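Travel > City Breaks > Riverside Towns

Lorelton opens its old ferry landing to visitors again

By Genowefa Dudek
Last updated: Saturday, January 26, 2019
27 shares | 18 comments

If you have ever spent a slow afternoon in Lorelton, you will know that the best part of the town is down by the water, and that for the past few years you could only look at it through a fence. Well, the fence is gone! The old ferry landing opened to the public again this week, and people were down there with strollers and thermoses before the ribbon had even been cut.

The landing sits at the bottom of Quansah Street, a short walk downhill from the bus station (and a rather longer one back up, so wear decent shoes). It now has benches, a small ticket office and a new set of steps to the river. The little passenger boat to Lalach, on the far bank, will start running in February, weather permitting, with the first crossing in the morning and the last one just before dusk.

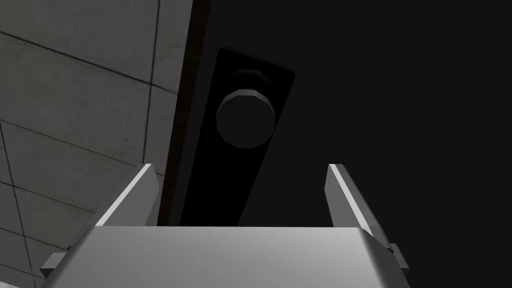
Kedir Zeleke, who will be running the boat, grew up on the Lalach side and remembers crossing every market day with his grandmother and more cabbages than either of them could carry. "People over there still talk about going to town as if it were a big trip," he told me. "By road you have to go all the way up to the bridge and back down again. On the boat you barely have time to finish your coffee."

Lalach itself is worth the ride. It is a village of 1,420 people with a fine old bakery, a Saturday market and a path along the bank that takes you through the orchards, lovely even in winter when there is nothing on the trees. Faisal Ghauri, who keeps the Illau guesthouse near the market square, has already had calls from visitors wanting a room for the first weekend, and he is hoping to add breakfast for day-trippers who come over early.

The town expects 4,000 passengers in the first season. Tickets will be sold at the landing and on board, and bicycles travel free if there is room on deck. Dogs are welcome too, on a leash. The ticket office opens at nine every day except Monday.

18 comments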